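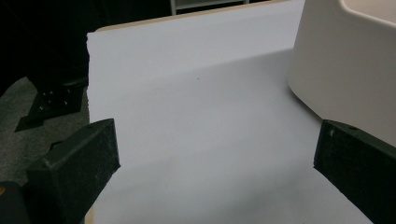
FOR IMMEDIATE RELEASE

9/16/20

Grulolance to supply free drawing paper to rural schools this fall

SELTHORPE - Paper merchant Grulolance will give large-format drawing paper to 60 rural and small-town schools for the current school year. The paper will be cut and packed at the company's warehouse in Selthorpe and sent out with regular freight, at no charge to the schools.

The first packs leave the warehouse this month. Schools within the Selthorpe and Buckley delivery areas are served first. Schools farther out should allow up to three weeks from the date their request is confirmed.

The program covers 1,850 packs in total. Each school on the list will receive a share based on its enrolment, and any packs left over will be offered to schools on the waiting list in the order their requests came in.

Many classrooms have changed how they handle supplies this year. Students who used to share bins of paper, pencils and scissors at group tables are now working at their own desks with their own materials. Art rooms in some schools are being used as regular classrooms so that students can be spread out, and art teachers are moving from room to room with a cart. Paper that was once set out in a stack for a whole class now has to be divided up ahead of time.

Grulolance began hearing about this in August, when schools were placing their orders for the year. Several asked whether large sheets could be packed in smaller bundles, one per student, in place of the full wrapped reams the company normally sells. Others had cut their art budgets to pay for cleaning supplies and asked about seconds or offcuts.

The company looked at its stock and found that it had a good supply of Zemar, a heavy white drawing paper that is usually sold to framing shops, print studios and summer art programs. Most of those customers ordered less than usual this spring and summer. The paper had been sitting in the warehouse and was in sound condition. The company decided to cut it down and give it away.

Zemar is suitable for pencil, charcoal, pastel, ink and light watercolour. It is not made for heavy washes and will cockle if it is soaked. It has no coating and takes an eraser well. Teachers can cut it on an ordinary guillotine, or tear it against a straight edge if they want a softer border on finished work.

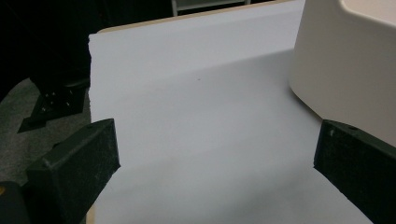
Cathal Lenihan said large paper was the first thing to go when a school had to save money, and that it changed what children were able to do in class. A student who has only ever drawn on letter-size paper tends to draw small and stay in the middle of the page, Lenihan said, and it can take a few lessons with a bigger sheet before the arm loosens up and the marks reach the corners. Lenihan added that the gift would be most useful in the older grades, where students are building portfolios and often have to buy their own paper.

Packs will come in two sizes. The larger is meant for senior art classes and for shared work such as murals, maps and stage backdrops. The smaller is sized to fit a standard student desk and will go mainly to elementary grades. Schools can ask for one size or a mix. The company will try to fill each request as written but may make substitutions if one size runs short.

All sheets are packed flat. Grulolance considered rolling the paper to save on freight but decided against it after talking with teachers, who said that rolled paper is slow to settle and hard for younger children to manage at a desk without tape or weights. Flat packs take up more space on the truck. They can go straight from the carton to the classroom. 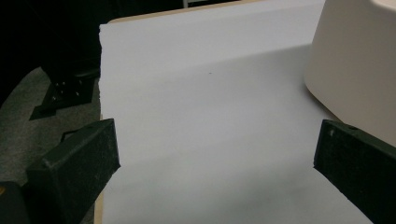

Cartons are marked on the outside with the school name, the size of the sheets and the number of student bundles inside. Each bundle is wrapped separately in plain kraft paper so that it can be handed to a student without being opened by staff. The wrap can be recycled with other classroom paper or kept and used for drawing, and the company encourages schools to do either.

Schools are asked to store the cartons flat, in a dry room, off the floor where possible. Paper kept near an outside door or over a heat register can curl at the edges. If that happens, leaving the sheets under a board overnight will usually bring them back.

Grulolance is also making a short set of printed lesson notes available with the packs. The notes were put together with help from art teachers in Buckley and include drawing activities that need only paper and a pencil. Topics include contour drawing, shading simple forms, drawing a room from one corner, and making a large map of a familiar place from memory. The notes are written so that a classroom teacher with no art training can use them. They may be copied freely for school use.

No purchase is needed to take part, and schools that have never ordered from Grulolance are welcome. The company will not ask for student names or for photographs of student work. Schools that wish to display finished drawings in the front window of the Selthorpe store may arrange to do so with staff there, and the company will cover the cost of mounting.

How to apply

A request must come from the school itself, through a principal, vice-principal, office administrator or teacher. Parent councils that want to help can pass the form along to the school office.

The form asks for the name and mailing address of the school, total enrolment by grade, the preferred sheet size, and the hours when someone is available to receive a delivery. Schools that are limiting visitors should note this on the form. Drivers will leave cartons at a door or loading area of the school's choice and do not need to come inside. A signature is not required at this time.

Home-schooling families and alternative programs may apply under the same terms if they are registered with a local school board. Programs that share a building with another school should send in their own request so that the packs are counted separately.

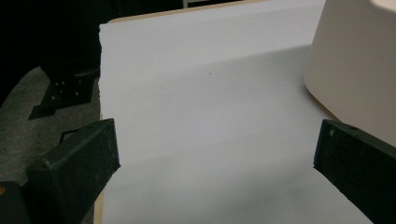 Forms are available at the Grulolance counter in Selthorpe and can be mailed or faxed on request. Completed forms may be dropped in the mail slot beside the front door after hours. The company will confirm each request by phone or by letter.

The program will run until all packs have been given out. Grulolance has not decided whether to repeat it next year and expects to review the matter in the spring, once schools have had time to use the paper and send back comments. A reply card is included in every carton. Teachers are asked to say which size was more useful, whether the student bundles held the right amount, and what other kinds of paper they find hard to get.

Regular orders are not affected. Framing shops, studios and other trade customers who buy Zemar can continue to order it in full reams at the usual price, and the company has set aside enough stock to meet those orders through the winter.

About Grulolance

Grulolance sells drawing, printing and packing papers to schools, shops and studios. Its warehouse, cutting room and store are in Selthorpe, with a pickup counter in Buckley. The Buckley counter is open by appointment only until further notice.

Media contact

Media questions can be directed to the Grulolance office in Selthorpe during regular business hours.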